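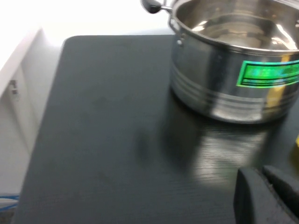

The big pots and the people who cook in them

Welcome to the gallery page of our shared kitchen in Skiden. My name is Araba Mahama and I look after the equipment cupboard. Many members asked me which pots we have, how large they are, and how to treat them so that they stay nice. I decided to write a few lines for each one. I am not a professional cook, only a person who has washed very many pots in her life.

The large steel pot

It is the newest thing in our cupboard. The steel is polished inside and outside, the rim is rolled, and low on the body there are some grooves for decoration. The handles are riveted, so please do not lift it by one side only when it is full. The green shiny label is still on the front. If you want to remove it, use warm water and a little oil, never a knife.

I cooked groundnut soup in it the first time, and after that a bean stew for the July supper. The stew was enough for everybody at the long tables, and a few people took a box home.

About the dark table

Many of you like this table, and I like it also. The top is charcoal grey with a fine wood grain, and it shows every smudge when the light comes from above. Wipe it along the grain with a damp cloth, then with a dry one. Please put a board or a folded towel under anything that comes directly from the stove. The corners are rounded - good news for those of us who walk quickly with full hands.

How we wash steel

We use the soft side of the sponge. For burnt rice, leave the pot with water and two spoons of soda until the next morning, then it comes away with a wooden spoon. White marks from hard water go away with vinegar. Salt must be added only when the water is already boiling, because otherwise it can leave small points in the bottom. I learned this from the old Cistard pot, which has such points until today.

How to borrow

Members can take one pot home for two nights. Write your name and telephone number in the blue notebook beside the door, and bring the pot back dry, with its lid. The Zakaria hall next door also borrows from us, so in the supper season it is better to ask me early. For a large quantity of soup I can also lend the long ladle - it is kept on the hook, not in the drawer.

If you have a recipe that is suitable for a very large pot, please send it to me. I would be glad to have more dishes without meat, and something sweet too. Last winter we made plum jam after the Tosevov recipe, and I still have 426 empty jars waiting.

Page last updated: July

Contact: Araba Mahama, Skiden shared kitchen | © Skiden shared kitchen | Back to top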